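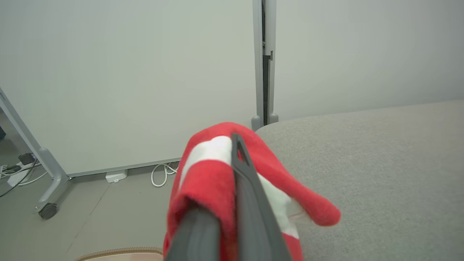

Section 2: Trying Out a Finger Set on Cloth

Rarnosix Two-Arm Gripper Guide
Text by Magdalini Vrettos. Revised Feb 1, 2021

If you have come this far, your arms are bolted down, your controller is talking to both grippers, and you are probably itching to pick something up. Good! This section walks you through comparing one finger set against another on soft goods, and it will take you the better part of an afternoon if you do it the way we like to do it at Vulthorpe, with breaks. You can rush it, of course, but people who rush it tend to write to us a week later asking which set they liked better.

We start with cloth because cloth is where finger sets really differ. A wooden block will forgive nearly anything. A fuzzy hat or a baby's sweater will show you very quickly if a fingertip is too slick or if the tips don't meet squarely.

Before You Start

You will need both finger sets, the hex key from the small parts bag, a basket or shallow bin to drop things into, and a handful of soft items you don't mind snagging. Bright colors are a kindness to the wrist cameras and to you when you go through the recordings. Mix your fabrics if you can: something thick and plush, something thin and stretchy, and something with a seam or a gathered hem.

A low padded seat makes a fine second surface next to the basket. Fabric lying on upholstery is harder to pinch than fabric lying on a hard floor, as the cushion gives way under the fingertips, and you want to find that out now and not on the day of your demonstration.

CAUTION: Keep power strips and loose cables outside the reach of both arms. Walk the full sweep by hand with the motors off before you decide that a cable is far enough away.

CAUTION: Never reach between the fingers while the controller shows Ready. Press Hold first, every time, even if you only want to straighten a sleeve.

2.1 Fitting the Fingers

1. Press Hold on the controller and wait for the tone.

2. Open both grippers all the way. If one stops short, do not help it along with your hand. Close it, open it again, and if it still stops short go back to the homing page in the previous section.

3. Loosen the finger screws, slide off the fitted set, and put it somewhere you will find it again. (A mug works nicely. So does a sandwich bag with a label on it.)

4. Slide on the new set and tighten the screws until they are snug. Snug is enough. The mount is printed plastic and it does not enjoy a strong wrist.

5. Close the fingers slowly from the controller and look at the tips from the front and from the side. They should meet evenly along the pads. If one tip leads the other, loosen that finger, nudge it, and try again.

6. Check that the camera cable still has slack with the wrist turned as far as it will go in each direction. The connector at the housing should not be carrying any pull.

NOTE: You are welcome to leave one arm on the old set and change only the other. We do this quite often ourselves, and it makes for a pleasant side-by-side. Just remember to swap arms halfway through the session, or you'll be comparing the arms and not the fingers.

2.2 Setting Up the Cameras

Each wrist camera looks along the fingers, so the fingers will always fill a good part of the view. New owners sometimes tilt the camera away to get them out of the picture, and we would gently ask you not to. You want to see the tips come together on the fabric. What you do need to check is that the cloth doesn't hide the place you are about to set it down, and the best way to learn that is to lift something big and floppy and look.

1. Turn on both wrist cameras and open the Erkoseo viewer on your computer. Put the wrist views side by side, with the head camera above them if your stand has one.

2. Jog one arm until its fingertips are just over the basket. Adjust the camera until you can see both tips.

3. Lock the exposure. If you leave it on automatic, a large bright garment close to the lens will drag the whole picture around, and your before and after recordings won't match.

4. Do the same for the other arm.

5. Hold up a piece of cloth with one gripper and bring the other, open, underneath it. Watch both wrist views while you do this. The receiving arm should have a clear sight of the lower edge of the fabric well before its fingers are close enough to close on it.
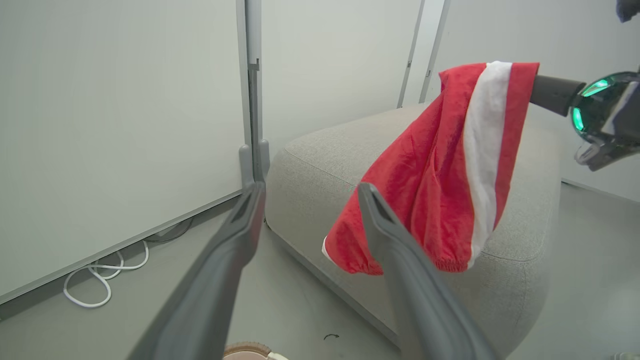
Take your time over that last step, as it is the one that decides how comfortable your handovers are going to be. If the hem drops out of view when the open fingers are nearly there, raise the holding arm a little and come in again from lower down. Some people prefer to come in from the side. Either is fine, so long as you use the same approach for both finger sets, and it's worth jotting the approach down along with the exposure value so you can put everything back tomorrow.

NOTE: Soft focus on the fingers and on whatever they are holding is normal at such a short distance. Please don't refocus the lens to sharpen the cloth. The camera needs to see the surface beyond it too.

2.3 Choosing a Grip Force

The controller's force dial is really just a scale, and every finger set sits on it a little differently. Begin low. Lay a piece of cloth over the edge of the basket, close the fingers on it, lift a hand's width, and wait. If it slides, go up a notch and repeat. When it stops sliding, go up one more notch and stay there for the rest of the comparison.

CAUTION: Do not set the dial above 97 with any printed mount. The top of the scale is meant for the metal mount only, and a printed one will creep out of shape if you hold it there.

For thick plush fabric you may find that less force holds better than more. The pile needs a moment to settle between the pads, and a very hard, fast close can squeeze the cloth out toward the tips like a bar of soap. If you see this, slow the closing speed before you touch the force.

2.4 Running the Comparison

1. Place the basket on the floor where both arms can reach into it without stretching. An arm at full stretch shakes, and then you'll blame the fingers.

2. Put the soft items on the seat and start recording from every camera you have.

3. Using one arm, pinch an item, lift it clear, carry it over the basket, and hold it there for a slow breath. Keep the other arm open and parked on its own side.
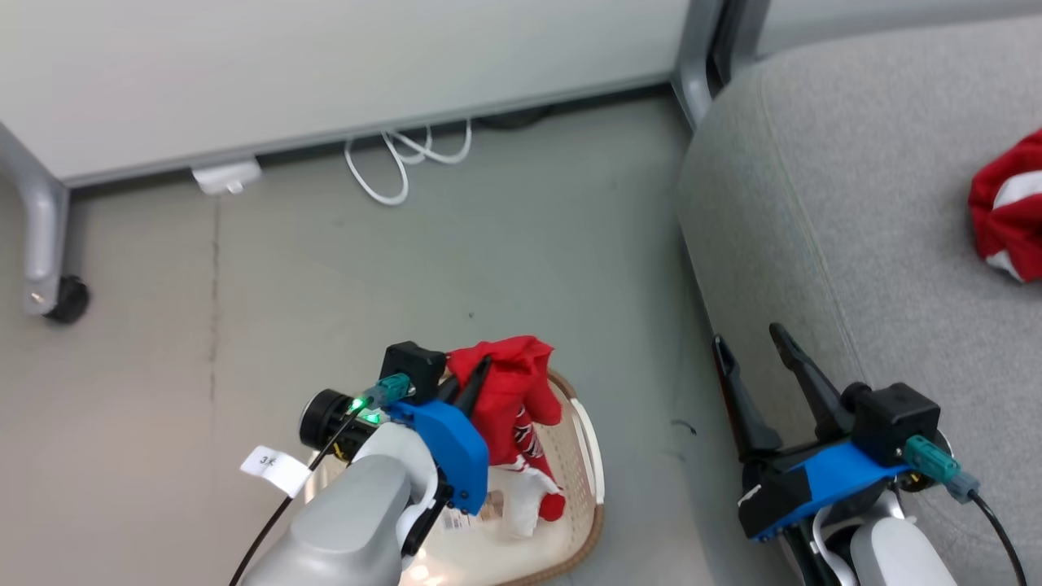
Left gripper holding a red garment over the basket; right gripper open.

4. Open the fingers and watch the item leave. Does it fall cleanly, or does it cling to a pad? Clinging matters as much as slipping, and it is the thing people most often forget to write down.

5. Move the item back to the seat by hand (press Hold first!) and crumple it differently. Please resist the urge to lay it out nicely. A neatly folded cloth flatters every gripper ever made.

6. Repeat with the other items, then with the other arm, and then change the fingers and go through it all again from step 2.

For each attempt, note down the item, the arm, the finger set, and what went wrong if anything did. We keep ours in an ordinary spreadsheet with a wide column for remarks. "Let go late" and "took two layers instead of one" are perfectly good remarks. If you are also deciding between controllers, finish the finger comparison on one of them before you start on the other - mixing the two in one session makes a muddle that is very hard to untangle later.

If Things Go Wrong

The fingers close on nothing. Your approach height is probably a touch high. Lower it and try on the floor of the basket first.

The fingers grab the upholstery along with the cloth. Come in at a shallower angle, or pinch a fold that is standing up.

The wrist view freezes. Press Hold, reseat the cable at the housing, and restart the viewer. If it keeps happening at the same wrist angle, the cable is too tight and needs rerouting.

The pads leave lint or pick it up. Wipe them with a slightly damp cloth and let them dry fully. Owners of the Kalogeropoulos pad covers should take the covers off first and wash them separately.

The handover pulls the cloth out of both grippers. Wait for the receiving fingers to finish closing before you open the others, and leave some slack in the fabric between them.

When you have your notes in order, leave your favorite set on both arms and go on to Section 3, where we turn to folding. Leave the exposure locked as it is.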